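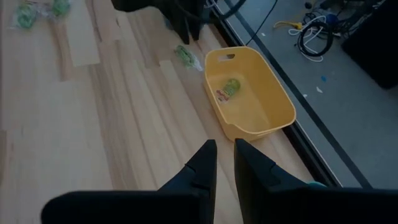

What should you do first when the gripper reports "closed" and there is no object in it? Stop the cycle, leave the arm where it is, and write down the finger position before you press anything. Most students press reset first, and then the one number we need is lost.

Unit 6: The empty grasp fault
Course notes, Lurkeck workshop
Written by Ailsa Morrison. Revised June 1, 2021.

These notes belong to the second half of the course. You should already know how to home the arm and how to read the Lallik log window. Please bring the printed fault sheet to the lab, the screen is too small for two people to read together.

6.1 What happened

In December the second-year group ran the bag picking task with the usual program. The task is simple to say: take one bagged item from the table, put it in the basket, go back, repeat. The run was planned for 195 cycles. In cycle 75 the fingers closed on the loose end of a bag and not on the item inside it. The controller saw that the fingers had stopped before full travel, so it decided that it was holding something. This was true, but what it was holding was a fold of plastic film.

The arm lifted. The item was heavier than the fold could carry and slipped down. It came to rest against the rim of the basket, half in and half out. The program did not know this. It marked the cycle as good and went to fetch the next one. On the way down the wrist pushed the item, the item pushed the basket, and the basket went over the edge of the table. A student reached in to catch it while the arm was still moving.

No person was hurt. The arm stopped on the force limit, with the student's sleeve between the fingers.

6.2 Why the controller was wrong

The Gerkberg controller on this station has one test for a grasp. It compares the finger opening with a minimum value. If the opening is larger than the minimum, the grasp is good. For hard boxes this works well. For film it does not, for two reasons.

First, film folds. Several layers together can be thick enough to pass the test. When we repeated the grasp on purpose, we got a false "good" in 20 tries out of the first set, and the fold looked different each time.

Second, clear film reflects the lamp. The detector sometimes takes the bright spot on the end of the bag as the center of the object, and sends the fingers there. I ask you to look at the saved detections yourself and not only believe me. Open the folder from the December run and go through the cycles just before the fault. You will see the target point move toward the end of the bag, a little more each time. The fault was already on the way and we could have read it.

6.3 The second mistake

I want to spend more time on this part than on the first one. A missed grasp is normal. The dangerous thing was the hand.

The student knew the rule. When I asked later, he could repeat it word for word. But the basket was falling, and the body is faster than the rule. So we changed the station and did not only repeat the rule louder:

The basket place in the program is now farther from the table edge.
The stop button is on the side where the operator stands. Before, you had to reach across.
The speed in the approach phase is lower, also when the grasp is marked good.
After each lift the arm waits and the Lennox load cell is read. If the weight has not changed, the cycle is marked bad and the arm goes home.

Things that fall are allowed to fall. The department will pay for a basket.

6.4 Reading the log

Below is the part of the log you need for the exercise. I have shortened it.

cycle 74 close ok, lift ok, release ok
cycle 75 close ok, lift ok, release ok
cycle 76 approach, force limit, stop

Look at the line for cycle 75. Every word in it says ok. The finger position was recorded as 1775 encoder counts at closing - compare this with the values for a full grasp in your fault sheet.

6.5 For the lab

Work in pairs, one at the screen and one at the stop button. Change places after the first part.

Make an empty grasp on purpose with an empty bag. Write down the finger position before reset.
Make a grasp on the loose end of a full bag, at low speed, and lift only a little.
Propose a better minimum value. Explain which good grasps you will lose with it.
Write half a page about where your hands were during the test.

Reports go in the tray by the workshop door before the next session. Handwriting is fine if I can read it.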